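Glassware care: washing, drying and storing

Water hardness
Cloudiness that wipes off with white vinegar is mineral scale. Cloudiness that stays is etching and cannot be reversed. Soft water etches faster than hard water, so cut the detergent dose before blaming the dishwasher.

Hand washing
Line the sink with a folded tea towel. Wash glasses first, before cutlery and greasy pans, in warm water with a few drops of unscented detergent. Hold stemware by the bowl, never by the foot, and do not twist the two against each other. Rinse under the tap at the same temperature as the wash water – a sudden change can crack thin rims.

Removing scale
Mix 400 mL of white vinegar with 600 mL of warm water in a plastic tub. Soak for 31 minutes, rinse twice and dry at once. For coloured or gilded glass, skip the vinegar and use plain detergent.

Drying
Drain upside down with air reaching the inside of the bowl. A flat bench traps vapour under the rim and leaves a ring. A wire rack with a central post takes up little bench space; load opposite sides in turn to keep the weight centred. Finish with a lint-free cloth washed without fabric softener.

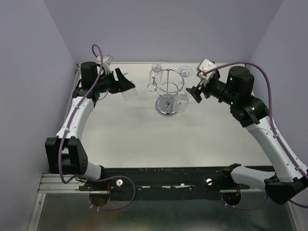 Cupboard storage
Store glasses upright, rims clear of each other. Shelf liner should be ribbed or perforated. Wipe shelves down each October and replace any liner that has gone tacky.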